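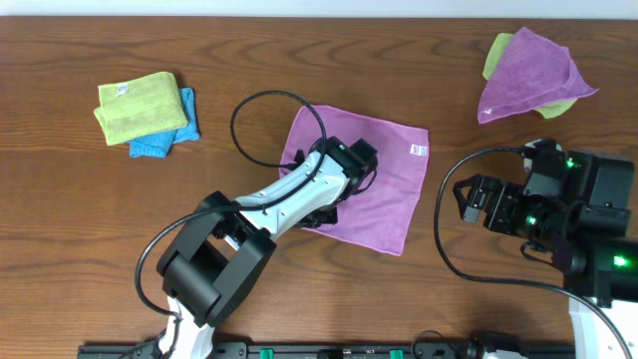 Tassanee Saengthong wants to know whether the colours mean anything, or whether you can wipe the bath with the same one you used on the hob and get away with it. Well, you can do what you like in your own house, Tassanee, but I'd rather you didn't! I've been asked this so often that I've finally rewritten the page for the Prudance microfibre towels, and I've put the colour business in properly this time.

Prudance Microfibre Towels, mixed colours
Pack of 5
Size: 40 x 40 cm
In stock, usually posted the next working day

What you get

Five towels, all the same size and the same cloth. The colours in the mixed pack are yellow-green, light blue, pink-violet, purple and lime green. I know the two greens are close. I asked the supplier if we could swap one for a grey and they said grey comes in its own pack, so there we are. In daylight you can tell them apart easily enough, and in the evening under a kitchen bulb I sometimes have to hold them next to each other.

They're fuzzy on both sides, so there isn't a right way up. Each one has a little white label sewn at the edge. You can snip it off if you're going to be using the towel on a car or a piano or anything else with a shine on it (I would), but keep one label on somewhere so you've got the washing instructions. I cut mine off all five on the first day and then had to come and read my own website.

The colours, then

The colours don't come with a rule attached. The cloth is identical. It's only so that you can pick a job for each one and stick to it, and everybody in the house can see which is which. In my house it goes:

Light blue: glass and mirrors
Pink-violet: bathroom basin and taps
Purple: bathroom floor, behind the loo, all of that
Yellow-green: kitchen worktop and table
Lime green: dusting, upstairs and down

If I were starting again I'd keep the two greens for jobs where a mix-up wouldn't bother me. Kitchen table and dusting is just about all right. Lime green for the loo and yellow-green for the table would not be all right, and please don't set it up that way.

Some people buy two packs and keep one for the car. If you do that, keep them in different places, is all I'd say. Mine live in the cupboard under the stairs and the car ones live in the boot, and they never meet except in the wash.

How I use them

Damp for nearly everything. Run it under the tap, wring it out hard, and then wring it again. If it's dripping it just pushes the water about and you end up chasing a puddle along the worktop. For dusting, dry is fine, and for windows I go over with a damp one and straight after with a dry one.

Fold it in half and in half again before you begin. That gives you a fat little square that fits under your hand, and when one face gets grubby you turn it over, then open it out and fold it the other way, and you've got clean cloth again. I can do the whole downstairs dusting on a single towel like that. Scrunched up in a ball it does work, but you only ever seem to use the same bit of it.

You don't need much in the way of product. I use plain water on the mirrors. On a greasy hob I put a drop of washing-up liquid on the cloth, leave the hob to cool right down first (these are synthetic and they do not like heat), and then go over it again with clean water.

Things I wouldn't use them on: a hot pan, a hot oven door, anything freshly oiled or waxed, bare unsealed wood with splinters, or a rough wall. The little fibres catch on everything. I did the back doorstep with one once and it came up looking as if it had been in a fight.

Washing

Wash them before the first use, on their own or all five together. The darker ones can let a bit of colour go at the start. I put the whole pack in and had no trouble, but the purple is the one I'd watch, and I wouldn't put it in with a white shirt.

After that:

Wash at 40, with ordinary liquid detergent
No fabric softener, please!
No bleach
Keep them away from cotton towels and anything that sheds
Line dry, or tumble on the lowest setting
Don't iron

The softener is the one that catches people out. It coats the fibres and then the towel slides over the water and leaves it where it was. If you've already done it, wash them a couple of times with half the usual detergent and nothing else, and they generally come back. And the lint thing is real. I washed a set with a new bath mat and was picking fluff off them for a week.

They dry quickly. Pegged out on a breezy morning mine are ready to fold by lunch, and on an airer indoors I leave them overnight.

Folding and putting away

Now I do like a folded stack, I admit it. Lay the towel flat, pull the corners out so it's as near square as it will go (they go a bit skew after washing, all of mine have), fold it in half, then in half again the same way for a strip or the other way for a square. Label to the inside if you're fussy. I pile them up with the kitchen ones on top, as I'm forever reaching for those.

If you've got a shallow drawer, roll them instead and stand them on end so you can see all the colours. And if you just chuck them in a basket they'll be perfectly fine, they don't crease in any way that matters. Magdy Filali wrote to say he hangs his on five hooks on the back of the utility room door, and I rather wish I had a utility room.

How long do they last?

Depends how you treat them. My oldest set is in its second year and still does the mirrors nicely, although the pink-violet has faded and the fuzz has gone flat in the middle. When one gets past it I move it down to bikes and muddy boots. When it's past that as well, it goes in the bin, sadly. I don't have a clever answer for recycling them, and if you've found somewhere that takes them do tell me.

Other packs

Prudance Microfibre Towels, grey, pack of 5. Same cloth, same size, no arguments about greens.

Prudance Microfibre Towels, mixed colours, pack of 15. Three of each colour, for holiday lets and big families, and for people who do one wash a week and don't want to run out.

Parkard drying towel. Much bigger and thicker, meant for cars. I've got one and it's lovely, but it's a beast to wring out by hand and it takes up half the airer. Don't buy it for the kitchen.

Filtbridge wash bag. This is a fine mesh bag with a zip, for putting the towels in when you can't be bothered to do a separate load. It keeps most of the fluff off, and I use it more than I thought I would. Don't stuff it full or they won't rinse.

Ordering and returns

Orders placed before midday go out that afternoon, apart from Wednesday, when I'm not at the packing bench and everything waits until the next morning. The five-pack goes in a paper envelope and fits through an ordinary letterbox. The bigger one is in a box.

If you don't get on with them, send them back unwashed and I'll refund the towels. If you've washed them I can't put them back on the shelf, but if there's something wrong with one (stitching coming undone at the hem, for instance) email me a photo and I'll replace it, washed or not.

I can't let you choose single colours out of the mixed pack. They come to me already bundled. What I can do is keep a note of who wants what, and Tainá Rangel and Solomiia Maksymiv have already swapped their purples and blues between them by post, so if you've got too many of one colour, ask in the comments and someone may well want it.

Item number for phone orders: 525. Just say the mixed towels, though, I'll know what you mean.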